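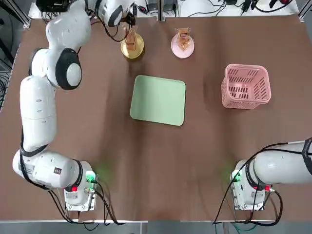
**Front of House and Stage Assistant, Endance Chamber Players**

Part-time, fixed term, September through April

Endance is a chamber orchestra that plays its season at Maurya Hall, a 114-seat room on the second floor of the old Liltine Building. We give evening concerts, a few family matinees, and a short spring run with guest soloists. We are hiring one person to help in the lobby before each concert and on stage during set changes.

The job is split between the two. You will spend the first part of the evening with the audience and the rest of it behind the side door, moving chairs and stands. People who have only done one or the other are welcome to apply.

## What you will do

- Open the lobby an hour before the concert and set out programs
- Check tickets and help people find their seats, including wheelchair users and anyone who needs the elevator
- Hold latecomers until a break between pieces, as marked on the house sheet
- Set chairs, stands and stand lights from the stage plan
- Move the piano with one other person when the program calls for it
- Reset the stage at intermission, usually in under 15 minutes
- Collect parts from the stands afterward and return them to the library boxes in score order
- Write a short house report before you leave (attendance, late start, complaints, lost property)

You will also turn pages for the pianist at some concerts if you read music. If you don't, someone else will do it.

## Hours and pay

Concert calls start at 5:30 p.m. and finish by 10:45 p.m. Matinee calls start at noon. Most weeks have 2 calls. The weeks before the holiday concerts have 3, and there is a gap in January when the hall is closed for floor work and no calls are scheduled.

Pay is hourly, at the rate printed on the application form, with a minimum of four hours for every call. Rehearsals you are asked to attend are paid at the same rate. You get one free ticket to any concert you are not working, if the house is not sold out.

## What we are looking for

You should be able to lift and carry stacked chairs, stay on your feet for most of an evening, and read a simple floor plan. You need to be on time. You should be comfortable speaking to a full lobby without a microphone.

Experience in a theater, church, school auditorium or concert venue is useful. Knowing the difference between a viola and a violin case is also useful but can be learned in a night. Applicants must be 18 or older, as the lobby bar serves alcohol. You will not be asked to work the bar.

Black clothes and quiet shoes are required on concert nights. We supply a name badge and gloves.

## How to apply

Pick up an application form at the Maurya Hall box office or ask for one through the contact page on the Endance website. Return it with:

1. A resume, one page if possible
2. Contact details for one person you have worked for
3. A list of any evenings between September and December when you cannot work

No cover letter is needed. Applications close at 5 p.m. on the last working day of July.

Interviews take 20 minutes and are held at the hall in August. Anyone we want to see a second time will be asked to work one trial call, which is paid. The trial will be the open rehearsal with the Janden Quartet.

The stage door is on the parking lot side of the building. Use that entrance for interviews, as the front doors are locked during the day.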